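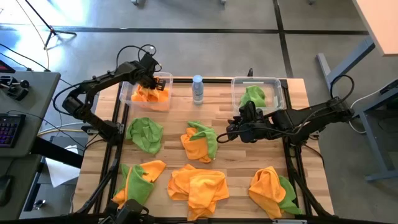

Ticket: Left arm drops out mid-sort, right arm smug about it
Project: Zurnby (two-arm towel sorter)
Opened by: Benedito Portela
Status: Closed, reopened, closed
Labels: wiring, left-arm, my-fault

What happens

Zurnby has one job. Orange towels go in the left bin, green towels go in the right bin, and I drink coffee. The left arm gets as far as reaching into its bin, closes the gripper, and then goes limp at the wrist. The shoulder and elbow hold. The log says "wrist_l: no response" and repeats it until I kill the process. The right arm carries on as if it had never met the left one.

Expected: arm lets go, comes back up, gets another towel.
What I get: arm stays in the bin with its hand closed, like a kid in a cookie jar.

How to reproduce

Start the sorter with both arms enabled. Let it run. The fault shows up within 15 minutes, except when someone is watching, when it takes 30.

What I've ruled out

Power supply. Swapped it with the right arm's. Fault stayed on the left.
Towels. Ran it with no towels at all. It failed while gripping air, which at least was quieter.
Software. Rolled back to the January build. Same fault, plus two old bugs I had forgotten and did not miss.

Log

Entry 1
Reseated every connector on the left arm. Ran clean all through lunch. Closed the ticket and told people about it, which was a mistake.

Entry 2
Reopened. Failed on the first towel of the afternoon.

Entry 3
Put the wrist motor on the bench by itself and cycled it with the test script. No faults. Put it back in the arm. Fault. Took it out and apologized to it. I now believe the motor.

Entry 4
Wrote a script that parks the arm in 5 different poses and pings the wrist in each one. Tall poses are fine. Poses with the forearm reaching forward and the gripper down low lose packets, and the deepest one loses the wrist completely. So it's position, and position means cable. I have been blaming firmware for a whole evening and I'd like that evening back.

Entry 5
Reply from Janevski on the Pludik list, pasted here so I stop searching for it:

"Your cable loop is too short for the reach. It looks generous when the arm is up, everybody's does. Put the arm at its lowest point, turn the torque off, and wiggle the connector at the wrist with one finger. If the bus drops, stop debugging software."

Did the finger test. The bus dropped. Stopped debugging software.

Entry 6
Pulled the wrist cable. One crimp was holding on by a couple of strands. I made that crimp. I remember being pleased with it.

Made a new cable, 7 centimeters longer, and left the slack in a loop above the joint where it can open up as the wrist goes down. Added a tie on the link side so the pull lands on the tie and leaves the connector alone. First attempt had the tie too tight and the loop stood up and caught on the gripper. Second attempt is looser and uglier and works.

Entry 7
Pose script: no lost packets in any pose, three passes. Full sort with both arms: no wrist fault. It did put a green towel in the orange bin, and held a second one over the table for a long while, thinking. Separate ticket.

Fix

Longer wrist cable, strain relief on the link, new crimps at both ends done with the Cenex crimper from the shared drawer. Please put it back in the shared drawer. The pliers next to it are not a crimper, whatever I may have said last year.

Still to do

Make the same cable for the right arm before it gets ideas. Its current one is the same length and was crimped by the same person on the same night.
Add the pose check to startup so it refuses to run if the wrist goes quiet.
Have the sorter stop both arms when one drops out. At the moment the right one keeps working, and I don't love walking in on that.
New ticket for towels that land on top of each other. When an orange one and a green one overlap, the color pick takes whichever it sees more of and drags the other along for the ride.

Closing. If you reopen this, do the finger test first and put the result in your comment.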